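Nulitz to extend school clothing exchange to 84 primary schools

November 29, 2021

Nulitz, the charity for families with school-age children, today announced that its clothing exchange will be extended to 84 primary schools from the start of the spring term. The exchange allows families to hand in clothing that a child has outgrown and to collect items in a larger size, free of charge and without any test of income.

The extension is funded by a grant from the Tzanetos Foundation, which has supported the exchange since it opened, and will be delivered with the clothing wholesaler Toster and the transport company Flidier. Toster will supply storage and sorting space at its northern depot. Flidier will carry stock between the depot and participating schools on its existing delivery rounds.

The exchange was first offered in August of last year, when it dealt only in uniform. Schools soon reported that parents were asking for everyday clothing as well, particularly trousers, jumpers and coats for children between five and nine. Weekend and holiday clothing was added to the lists in the second term and now makes up the larger share of what is requested.

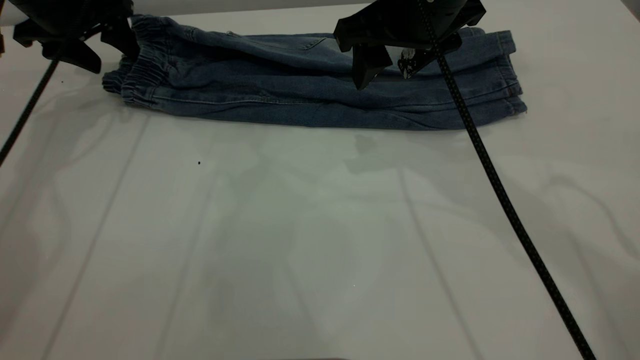 Under the new arrangements, each school will hold two exchange days in every term. Families may bring up to ten items on each occasion. They do not need to have donated in order to collect, and no record is kept of what any household takes home. Between exchange days, a member of school staff may place a request on behalf of a child, and the clothing will be sent to the school office in a plain bag marked only with a reference number.

Nulitz said in a statement: "Children grow at their own pace, and seldom at a time that suits the household budget. A pair of trousers may be outgrown well before it is worn out. We want it to be an ordinary matter for that pair to pass to another child, in the same way that a library book does. The support of the Tzanetos Foundation means that we can now offer this in schools that have been waiting for a place for more than a year."

The charity has also published a revised guide to the clothing it is able to accept. Items should be clean and dry, with working fastenings. Small repairs are welcome, and clothing with a patched knee or a let-down hem will be accepted if the work is sound. Name labels should be removed where this can be done without damage to the fabric. Underwear, swimwear and shoes cannot be taken at present, although the position on shoes will be reviewed at the end of the school year.

Particular attention has been given to waistbands. Feedback from school staff showed that the age printed on a label was a poor guide to fit, above all in trousers. Donated trousers will therefore be measured at the waist and along the inside leg, and both measurements will be written on a card tag. Pull-on styles will be listed separately from those with a button or zip, at the request of reception teachers, who find that younger children manage them more easily when changing for physical education.
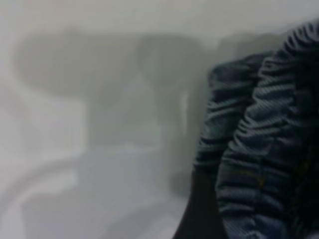 Toster has set aside 400 square metres at its depot for the work. The space will be divided between receiving, measuring and storage, and will be staffed on three days of each week during term. Clothing that cannot be exchanged will be passed to a textile merchant under a separate agreement, and any income from this source will be spent on laundry and tags.

In a statement, Toster said: "We have worked in children's clothing for many years and know how much of it has a long life ahead of it when the first owner has moved up a size. Our depot has the room and our staff have the experience. We are pleased to put both to use."

Flidier confirmed that it will make no charge for carrying the clothing during the first school year. The company's vehicles already call close to 76 of the schools taking part. Collections from the remaining eight, most of them in rural areas, will be arranged once in each half-term, and those schools will be provided with additional storage boxes so that donations can be held safely on site.

The Tzanetos Foundation said: "Our trustees were persuaded by the simplicity of the scheme and by the care taken over the privacy of families. The grant will meet the cost of the exchange for two years. We have asked Nulitz to share its methods freely with any school or local authority that wishes to set up a similar service."

Head teachers at participating schools will receive a welcome pack before the end of the current term. It will contain posters, a letter to parents that may be adapted to each school's needs, and instructions for booking exchange dates. Translations of the letter will be available on request. Schools are asked to name one member of staff as the main contact and to provide a dry, lockable cupboard.

Schools outside the present area may join a waiting list. Places will be offered in order of application, with priority given to small schools of fewer than 200 pupils, where the range of sizes available within the school itself is often limited.

Nulitz would also be glad to hear from households with clothing to donate who have no connection with a participating school. Donations from the public will be accepted at the depot from the first week of the spring term. The items most needed are winter coats, plain jumpers and trousers for ages seven to nine.

ENDS

Notes to editors

Nulitz is a charity offering practical help to families with children at primary school. Its work includes the clothing exchange, a summer lunch programme and a small grants fund for school trips.

The Tzanetos Foundation makes grants to charities working with children and young people.

A full list of participating schools, together with the revised guide to donations, is available from the Nulitz press office. Requests to attend an exchange day should be made at least five working days in advance. Filming and photography of families will not be permitted.

This website uses cookies to help us understand how visitors use our pages. By continuing to browse you agree to our use of cookies. Accept | Manage settings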